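Speaker notes, "Steam for Small Kitchens"
Brurnano community kitchen evening, March 2021

Slide 1. Hi everybody, thanks for coming out (or logging on, hello to you too!). Say the name slowly, people always miss it. Thank Oksana Stasiv for setting this up and for letting me talk about buns for a whole half hour, which my family stopped allowing some time in February.

Slide 2. Start with the confession. I owned a bamboo steamer for years and burned the bottom of it twice, because I'd wander off and the wok would go dry. Pause for the laugh. If there's no laugh, move on fast.

Slide 3. Why I switched to a plug-in one. It sits on a table, it doesn't take up a burner, and I can do buns while the soup is on the stove. That's pretty much the whole argument. Duván Ríos will tell you bamboo tastes better and he's right here in the second row, so let him say it now and get it over with.

Slide 4. Dough. Keep this short, the recipe is on the handout. Mention that I rest the shaped buns for 12 minutes on a cool day and check them by poking. If the dent comes back slowly, they're ready. Pleats: pinch, turn, pinch, turn, then twist the top shut. Show with the napkin! Ugly pleats eat just fine.

Slide 5. Loading. Leave room between the buns, they swell more than you think. Squares of parchment under each one, or a thin wipe of oil on the metal if you've run out. Don't cover every hole or the steam can't get up. Somebody will ask about cabbage leaves: yes, lovely, go ahead.

Slide 6. The lid. Spend real time on this one. Clear a spot for it BEFORE you start, so you aren't standing there with hot glass in one hand and tongs in the other. Same goes for the plate. I like lid on one side, plate on the other, steamer in the middle. Lift the lid away from your face, please.
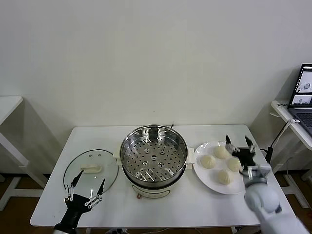 Steamer in the middle, glass lid to the left, four buns on a plate to the right.

Stay on this slide while people ask about layout. Point out the holes in the bottom of the basket, and the handles on both sides. Cord goes behind, where no sleeve can catch it.

Slide 7. Leftovers. Freeze them after steaming, then straight back in the basket from frozen. The microwave works too, with a damp paper towel over the top.

Slide 8. Questions, then tasting. Pork is on the blue tray, mushroom on the green. Remind them to take a handout, and ask Oksana where she wants the chairs.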